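September, Dovdale bench notes, started 2:20 pm

Second stall this month and I'm writing it down while I'm still annoyed. We were running the key handling job on the two-arm cell (Judit Magyar on the keyboard, me next to the stop button) and the left arm quit in the middle of a move. No bang, no smell, it just went limp at the elbow and sagged a little. The right arm kept going for some 2 seconds before I hit stop, and that bothers me a lot more than the stall does! If one side drops out, the other should freeze right away.

First guess is the purple cables. They loop up high over both grippers, and with the arms facing each other this close I can easily imagine one tugging on the other's loop. Key with the red fob is still on the floor of the cell, I'm leaving it until the log is saved.
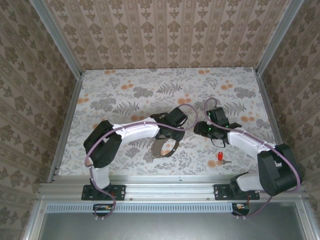 What the log says

Left bus dropped 10 packets in a row, then the elbow motor reported low voltage and shut itself off. Right bus clean the whole way. The watchdog in the Iltlow script was set to 500 ms, fine, but it only watches its own arm — so the right side had no idea anything was wrong. My mistake, I copied that block from the old Sani rig, and that one only had a single arm.

Judit also wants grip force looked at before we go back to the split rings on the metal plates. They're fiddly, and the yellow fingers have to get in close to the stack.

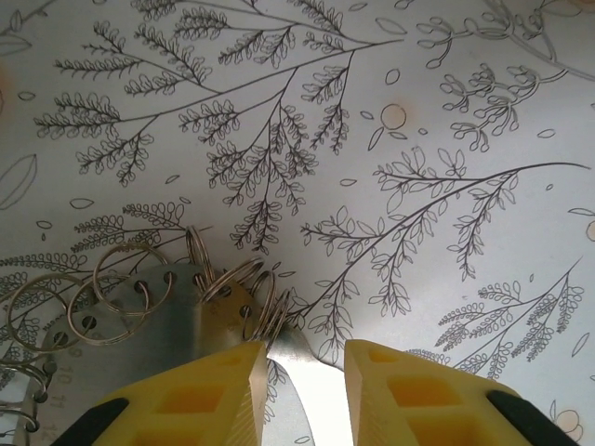

I'd like to drop the current limit by 20 percent for that part and see if the voltage dip goes away too. Might be two separate problems, might be one. New connectors are on order from Zandico. Until they're in and the watchdog is shared, one arm powered at a time, hand on the stop, please!

Still to do: wiggle test on the left connector board with the meter on it.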